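Section 2: Setting Up Your Bruveo Relis Reading Lamp

By now you should have the lamp out of its box and the base screwed on snugly. If the base still wobbles, go back to Section 1 and give the center bolt another turn with the little wrench.

1. Pick a spot for the lamp. A side table or desk is fine, as long as the surface is level and the cord can reach the wall without being stretched tight. Leave 5 inches of open space behind the shade so that warm air can get out.

2. Plug the round end of the cord into the back of the base until you feel it click, then plug the adapter into the wall. The small light on the base will blink twice and go dark, and that means the lamp is ready for you.

3. Tap the top of the base once to turn the lamp on. It starts at 100 percent the first time, and that is pretty bright in a dark room! Slide your finger to the left to bring it down. Most of our customers settle on 70 percent for evening reading, but please use whatever feels good to your eyes.

4. Tilt the arm so the light falls on the page from the side. Glossy paper may still throw some glare back at you – move the lamp a few inches and try again, and take your time with it.

CAUTION: Always hold the arm by the lower joint when you move it. Pulling on the shade can loosen the wiring inside.

Note: If you bought the Adams clamp separately, skip step 1 and follow the sheet that came with the clamp.

5. When you like where everything is, hold your finger on the base until the light dims for a moment. The lamp will now remember that brightness, even after a power outage.
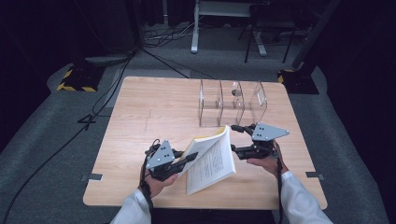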